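4.3 Réglage de l'accroche et mise en place du harnais de caisse claire

La présente section s'adresse aux chefs de pupitre et aux responsables du matériel des ensembles de percussions de marche. Elle concerne le harnais Taten à plastron rigide, toutes tailles, monté avec les crochets en J fournis ou avec les crochets longs Laneck. Pour les harnais de grosse caisse et de multi-tom, se reporter à la section 4.4.

Compter quatre minutes par musicien pour un premier réglage. Les valeurs obtenues sont à reporter sur la fiche individuelle (annexe B), qui suit le harnais pendant toute la saison.

4.3.1 Outillage

Clé hexagonale de 4 mm (fournie)
Clé de batterie
Mètre ruban
Feutre indélébile à pointe fine
Chiffon sec

Ne pas utiliser de visseuse. Les inserts filetés du plastron sont noyés dans la coque et ne se remplacent pas séparément.

4.3.2 Réglage des épaulières

1. Desserrer d'un demi-tour les deux vis supérieures du plastron. Ne pas les retirer.
2. Faire enfiler le harnais au musicien, bras levés, par le haut. Le musicien porte ses chaussures de défilé et la veste d'uniforme, ou à défaut un vêtement d'épaisseur comparable.
3. Faire descendre ou remonter les épaulières jusqu'à ce que le bord inférieur du plastron arrive au niveau de la taille.
4. Vérifier qu'une main passe à plat entre l'épaulière et le trapèze.
5. Resserrer les deux vis en alternance, par quarts de tour.
6. Tracer au feutre un repère sur chaque glissière.

Note : les repères gauche et droit peuvent différer. Un écart d'un cran est admis. Au-delà, contrôler l'équerrage du plastron (section 6.1) avant de poursuivre.

ATTENTION : ne jamais régler les épaulières lorsque la caisse est accrochée. La glissière peut céder brusquement et pincer les doigts.

4.3.3 Réglage des crochets

1. Poser la caisse claire sur son pied et en vérifier la stabilité.
2. Régler les deux crochets à la même hauteur. Sur les modèles Laneck, la graduation commence par le bas.
3. Faire avancer le musicien jusqu'à la caisse, genoux légèrement fléchis, et engager les crochets dans le support de fût.
4. Le musicien se redresse en gardant les deux mains sur le cercle.
5. Contrôler la hauteur de jeu. Coudes au repos, avant-bras en légère pente, les olives des baguettes touchent le centre de la peau sans que les épaules se soulèvent.
6. Pour corriger, reposer la caisse, puis déplacer les crochets d'un cran à la fois.
7. Régler la butée ventrale de manière que la caisse reste horizontale à l'arrêt et en marche.
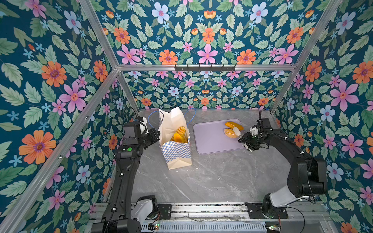
Fig. 12. Barre transversale en aluminium avec rail à crochets noir.

Note : les musiciens qui jouent en prise traditionnelle demandent souvent une légère inclinaison du fût. Le support Wojcik l'autorise. Le support d'origine ne la permet pas et ne doit pas être calé avec de la mousse ou du carton.

4.3.4 Contrôle en mouvement

1. Faire marquer le pas sur place pendant 32 temps, au tempo de 100 à la noire.
2. Faire exécuter huit pas en avant, huit pas en arrière, puis un déplacement latéral dans chaque sens.
3. Observer le cercle supérieur. L'oscillation ne doit pas gêner la frappe ni faire remonter les crochets.
4. Faire jouer un roulement serré à l'arrêt. En cas de claquement métallique, vérifier d'abord la visserie des crochets, ensuite celle du support de fût.
5. Faire déposer la caisse et resserrer l'ensemble une dernière fois.

Si l'oscillation persiste, rapprocher la butée ventrale d'un cran et reprendre à l'étape 1. Deux reprises suffisent dans la plupart des cas.

PRUDENCE : interrompre le contrôle si le musicien signale un engourdissement des mains ou une douleur dans le bas du dos. Reprendre le réglage depuis 4.3.2 après un temps de repos sans harnais.

4.3.5 Marquage et fiche individuelle

Inscrire sur la fiche le numéro du harnais, la position des épaulières, le cran des crochets et celui de la butée. Les numéros 1 à 37 sont réservés aux harnais de caisse claire. Le numéro 99 désigne le harnais de remplacement, qui n'a pas de fiche et se règle à chaque usage.

Les ensembles équipés de la housse Jurnari glissent la fiche dans la poche intérieure du rabat. La poche extérieure n'est pas étanche.

4.3.6 Entretien courant

Essuyer les crochets et la face interne du plastron après chaque répétition. Les mousses se détachent et se lavent à l'eau tiède savonneuse ; les laisser sécher à plat avant remontage. Ne pas lubrifier les glissières.

Un nouveau contrôle complet est à prévoir en juin, avant les sorties d'été, et à chaque changement d'uniforme.

Rédaction : Celeste Barros. Relecture technique : Raquel Calado.

Suite : 4.4 Harnais de grosse caisse et de multi-tom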